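Kitchen Tips From the Robot Club (Mostly Learned the Wrong Way)

Posted 09/01/2019 in Workshop & Kitchen

The Ostlow robotics club meets in a community kitchen, and our project this year is to get an arm to help cook a pot of soup. We call the arm Idance, after a typo on the first entry form that we've all stopped fighting. Along the way we've picked up a fair bit of household knowledge, most of it from watching a very expensive machine be bad at things our nans do without looking. A few people at the open night asked for it in writing.

Taping up a bench

Painter's tape, the blue sort, is the best thing in our cupboard. We use it to mark out squares so the pots go back where they were. At home it does the same for a shared bench, a craft table, or a teenager. Press it down with the back of a spoon and it'll stay flat. Pull it off slowly, folded back on itself at a low angle. Ours once stayed down from one January to the next and came up in 1127 pieces, or that's what it felt like to the person with the scraper, who was me.

Wipe the bench with warm soapy water before you tape, then dry it properly. Tape stuck to flour is just decoration.

Reaching into a drawer

Idance can't rummage. If two ladles are tangled, it picks up both, or the drawer. So we had to sort ours, and it's annoying how much better life is now. Handles all face the same way. Nothing is stacked that you use more than once a week. The potato masher lives by itself, as it should, because it catches on everything and always has.

Cheap drawer dividers: cut down a cereal box and cover it in contact paper. They last one competition season, or a fair while longer in a house with no robot in it.

Gripping wet things

Wrap a thick rubber band around anything that slips. Jars, bottle tops, the handle of the good peeler. We tried fancy silicone pads on the gripper first and they cost $40 a pair. The bands off the broccoli did the job for the price of eating broccoli, which some members felt was still too much.

For a stuck jar, run the metal lid under the hot tap and try again with a dry tea towel. Idance's record with a stuck jar is one jar, and we're not counting the jar.

Lids

We had no idea how much time a person could spend on lids. Eighteen practice runs one evening, all lids, and everybody went home and dreamt about them. Some things worth knowing:

Tighten the knob. The screw under a lid knob works itself loose over the years, and you stop noticing because your hand makes up for it. A robot doesn't make up for anything. Check yours from underneath every few months and nip it up with a screwdriver, firmly but not like you're hanging a gate. Glass doesn't like being bullied.

Lift straight up, then tilt the far edge down so the steam goes away from you. Straight up matters more than you'd think. Come in crooked and the lid drags the pot with it, and then you're mopping.

Keep the steam vents clear. Dried starch blocks them, and then the lid rattles and the pasta water goes for a walk. A wooden toothpick and a drop of vinegar will sort it out.

Never put a hot glass lid down on a cold wet bench. Fold a tea towel and use that. 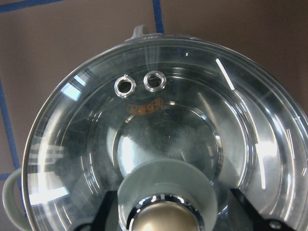 Store them on edge if you can. A dish rack in a cupboard will do it, or the wire file sorter you bought when you were going to get organised. Stacked flat, they chip each other, and the one you want is at the bottom.

Cloudy glass

Shiny lids are a misery for cameras and not much fun for people either. For cloudiness, soak in one part white vinegar to three parts warm water, then rinse and dry with a lint-free cloth. For greasy fingerprints, dish soap first. Vinegar on grease just moves the grease to a new suburb.

If the glare still bothers you, shift the lamp before you shift the pot. We rewrote a good chunk of code before somebody thought to do this. Something like 1000 lines, none of it needed.

Labelling things

We name our pots. The stockpot is Cabral and the frypan is Skiretti, and no, it didn't start as a serious system. It works, though. "Put Cabral on the back burner" is faster than "no, the big one, the other big one." Masking tape and a marker on the base of the storage box is enough. Keep it off anything that goes near a flame.

Next up is stirring. If you've got tips on getting burnt lentils off a gripper, the comments are open, and please be quick.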